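How a Robot Learns from Your Hands
Science Pages for ages 9 to 12
2020-03-18

A robot arm does not know what a box is. It does not know that a lid opens, or that a thin plastic wall will bend if it is squeezed too hard. Somebody has to give it that information. This page explains one way of doing it, which is used in the Flukus project at the Cloddale workshop.

The old way: writing every move

For many years, people wrote a list of instructions for each job. Move forward 18 centimetres. Close the fingers. Lift. This works well in a factory where every part arrives in the same place. If the part is turned a little to one side, the list is wrong and the fingers close on air.

The newer way: showing

Benedita Bragança and Salvador Moreira use a different method. A person does the job while holding a gripper in each hand. A gripper is a tool with jaws or fingers that can pinch things. It does the work that your finger and thumb do.

While the person works, a computer stores two kinds of information:

What the cameras see.
Where each gripper is, and how far its jaws are open.

One recording of one job, from start to finish, is called a demonstration. The numbers are saved many times each second, so even a short demonstration makes a long table of them.

Why not use bare hands?

A hand has five fingers and a great many joints. The robot in this project has two jaws on each arm. If you showed it a job with bare fingers, you might use a move that it cannot copy. Holding the grippers limits you to the moves the robot can make. It feels clumsy at first - most new people in the project need a morning of practice.

How many demonstrations?

In February the team recorded 900 demonstrations with boxes. They took out 115 of them, mostly where the box had been dropped or a hand had blocked the camera. The rest went into a learning program called Gandotier. The program looks for patterns: when the view is like this, the grippers usually move like that.

The result was mixed. The robot could reach a box in most positions on the board. It was much worse at boxes with see-through walls, where the edges are hard for a camera to find. The team is now recording more of those.

What a demonstration looks like

1. Put the box on the foam sheet.
2. Pick up both grippers and keep the cables clear of the jaws.
3. Bring the grippers in towards the box slowly, one from each side if there is room.
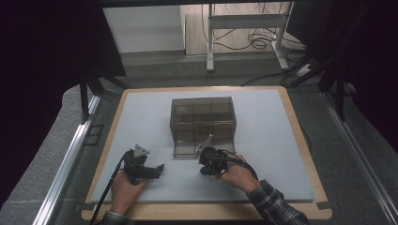 4. Do the job, then move both grippers away and stop the recording.

Words to know

Demonstration: one recording of a person doing a job.
Gripper: a tool that holds things, used in place of a hand.
Pattern: something that happens in a similar way again and again.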